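Sivari Hand-held Gripper – User Guide for Demonstration Recording

Section 4. Preparing the gripper for the pad wear study

This section is for operators who record demonstrations for the Osura data set. Please read it to the end before you take the gripper in your hand. The method compares grasps made with pads in different states of wear, so the state of the pads must be written down for each session.

4.1 Checking the fingers

1. Put the gripper on the desk and look at both fingers from above. The screws must not stand higher than the surface of the finger.

2. Open the fingers fully and close them again, slowly, five times. The movement should feel the same on the left and on the right.

3. Hold the gripper over a free part of the desk with the fingers open, and start a short test recording.

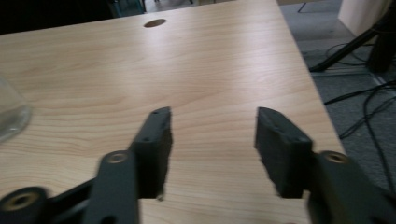 How long should the test recording be?
Ten seconds is enough, if the fingers open and close fully at least once in this time.

4. Play the test recording. Both finger tips must stay in view for the whole movement. If one tip leaves the view, adjust the camera mount (see Section 3) and repeat step 3.

Note: Strong light from the ceiling can give a white area on a smooth desk. A small white area is accepted. If it covers the object, move the object and keep the lamp as it is, so that the sessions stay comparable.

4.2 Recording the state of the pads

5. Choose the wear class for each pad: A (new), B (surface marked), C (edges frayed or lifting). The two pads may have different classes – write both in the session sheet.

6. Record the reference view. Keep the fingers open, a little above the desk, and do not hold any object.

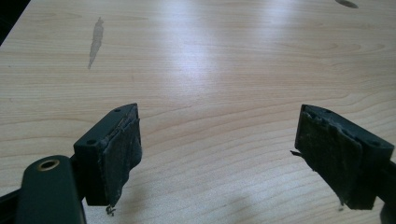 The wear class is given by eye, and two operators do not always agree. For this reason the Dela Peña protocol asks for a second opinion when a pad is between B and C. In our first set of 3,000 grasps, 2,344 were kept for the analysis. The others were left out, most of them for a missing wear class.

Caution: Do not cut or pull loose fibres during a series. This changes the contact surface, and grasps from before and after cannot be put in the same group.

7. Repeat the reference view after every 40 grasps. Use the same height and the same opening as in step 6.

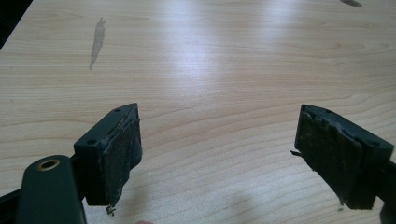 4.3 Changing the pads

8. Change both pads together when the pair has made 2,000 grasps, or earlier if a pad no longer stays on its finger.

9. Put the old pair in a bag and write the pad number on it. Flomumness keeps all used pads until the end of the study.

10. Start a new session sheet and go back to step 1.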